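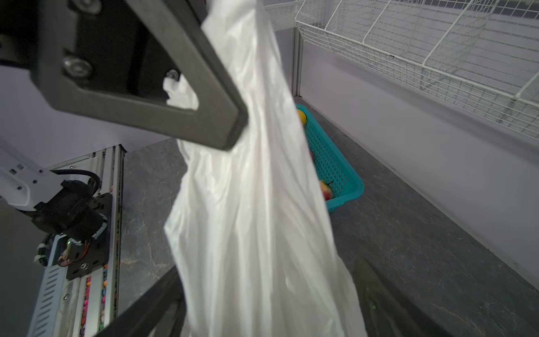

Leandro Bermúdez had been the third quarterback for two seasons, and in all this time he had thrown one pass in a real game. It fell on the grass behind the receiver. His mother kept the ticket.

At Gellach College the third quarterback wore a red cap and held a clipboard. Coach Okafor liked the clipboard to be clean. After each play Leandro wrote the number of the play, the yards, and one word. The word was his own idea. He wrote "late" or "good" or "afraid," and the coach read these words on the bus and never said anything about them.

In December the team went to play at Petano. It was the last game of the season and it had no importance for the table, because both teams had already lost too much. Still, 2000 people came, and they had brought drums.

The first quarterback hurt his ankle before the half. The second one was a tall boy called Dosis, who had a beautiful arm and a weak stomach. He played until the middle of the fourth quarter. Then he walked to the side of the field, bent over, and gave his helmet to Olga Figueroa, the trainer, as if it was something he had borrowed from her.

"Is it the food?" said Coach Okafor.

"It is everything," said Olga. "He can't go back."

The coach looked along the bench. Leandro was writing the word "sick."

"Put that down," said the coach.

He put it down, but he did not know where to put the cap, so Olga took it too. She was now holding a helmet and a cap and a towel, and she pushed him in the back with her elbow.

The other players made the circle. Their faces were very near and they smelled of mud and orange peel. Leandro had watched them from the side for so long that it was strange to see which ones had brown eyes. He said the play. His voice came out higher than he wanted.

"Say it again," said the center.

He said it again.

They were 13 yards from the line and behind by four points. On the first play he gave the ball to the runner, who got three yards. On the second he gave it to him again, and he got nothing. The drums were going all the time. Leandro found that he was thinking about the clipboard, and what word he would write for himself, and he could not find one in English. In Spanish there was a word his grandfather used for a horse that stands still before a gate.

On the third play he went back five steps. The receiver on the left was open, then he was not open, and there was a space in front with no person in it. Leandro ran. He was not fast. A big man from Petano caught him by the shirt and came along with him for a while, and then another one came, and they all fell down together in a slow way, like people sitting down on a sofa.

He could not see the line. Somebody's knee was on his arm. He heard the drums stop.

"Don't move," said the center, from somewhere above him. "They are looking."

He did not move. The ball was under his chest and it hurt him a little, and he held it there with both hands — as he would hold it, he thought, until the bus.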